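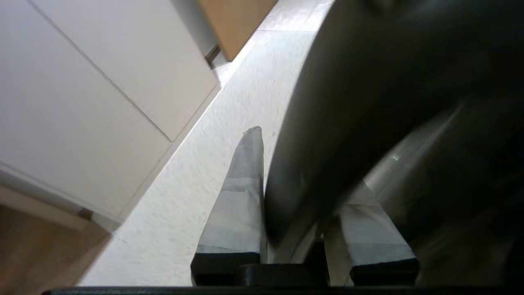

Grip wraps now changed every 500 cycles on Cleneda kitchen robot

2025-12-26

The robot that opens cupboards and moves pans in the test kitchen at Prerkonden is back at work after a two-day stop to have its gripper looked after. Himer, the firm that runs the kitchen, has also changed how often the job will be done.

The Cleneda arm picks things up with two fingers, each set on a black base block and wrapped in a light grey covering. The wrap gives the fingers some hold on smooth objects such as pan handles and lids. It creases with use, and once it starts to shift on the finger the arm can close in the right place and still lose its load.

Until now the wraps were replaced when someone saw that they needed it. Despina Alexiou, who looks after the arm, said that had led to too many short stops.

"We would run for a week with no trouble and then get a whole morning of dropped lids," she said. "You would go and look, and the wrap had moved. It takes me less than an hour to change both fingers, so there was no sense in waiting for it to go wrong."

From January the wraps will be changed after every 500 grip cycles, whatever state they are in. The count is kept by the arm's own controller, which will show a message on the operator's screen when a change is due. The arm will finish the task it is on and then go to its rest position.

To make the change, the arm is switched off at the wall and the fingers are unbolted from their bases one at a time. The old wrap is peeled away and the finger wiped down and left to dry. The new piece goes on from the base end, pulled tight up to the tip. Fingers are marked left and right on the inside face so that they go back on the same side.

After that the gap between the fingers has to be set again. Alexiou closes them on a 60 mm block and checks the reading on the screen. If it is out by more than 2 mm, the bolts are slackened and the finger is seated again.

The wrist camera is checked at the same time. It sits close to the fingers, and its lens picks up grease from the cooking trials. The cables behind it are looked over for rubbing, mainly where they pass the last joint.

The last step is a slow run along the cupboards. The doors in the Prerkonden kitchen are white and have no handles, and the arm has to work close to the kickboard to reach the lower ones. It makes this run at a quarter of normal speed with someone standing by the stop button.

The records show 76 stops put down to grip faults this year. Himer does not expect the new routine to end them all, as some were caused by wet pans and one by a loose bolt.

The wrap material comes from Spahić, which cuts it to size and delivers it flat. A thicker grade was tried in the autumn but would not sit well round the narrow part of the finger, and the kitchen went back to the first one.

Lid and pan trials started again on the morning after the work was finished. The first change under the new routine is due in the second week of January.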